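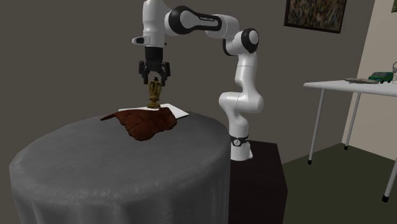
Planning software for robot arms is still judged mainly by whether the arm arrives where it was told to go. At Arov we believe that measure has outlived its usefulness, and that funding bodies should stop accepting it as the main result. A planner can report success on every run and tell us very little about how it handles an object it has not met before. Consider the crown-topped figurine held between the two fingers of the simulated arm: the stem is slender, the base is flared, and a brown cloth with crinkled edges lies over part of the paper on the table. A collision checker that treats the cloth as a solid block will refuse good paths. One that ignores it will approve bad ones.

Our planning group, led by Kyriaki Zacharopoulos, reviewed 3710 simulated trials from the Grotel test suite in December. The planner reached its goal pose in 82 percent of them. The report gave that figure on its first page and left the causes of failure to page 11, where few readers will find them.

Cyprian Sowa has argued that simpler scores make it easier to compare laboratories. The point is fair. Yet a comparison is only as good as what it compares, and soft materials remain outside most published scores. We ask that every simulation study list its failures by cause — perception, planning or control — and release the scene files with the results.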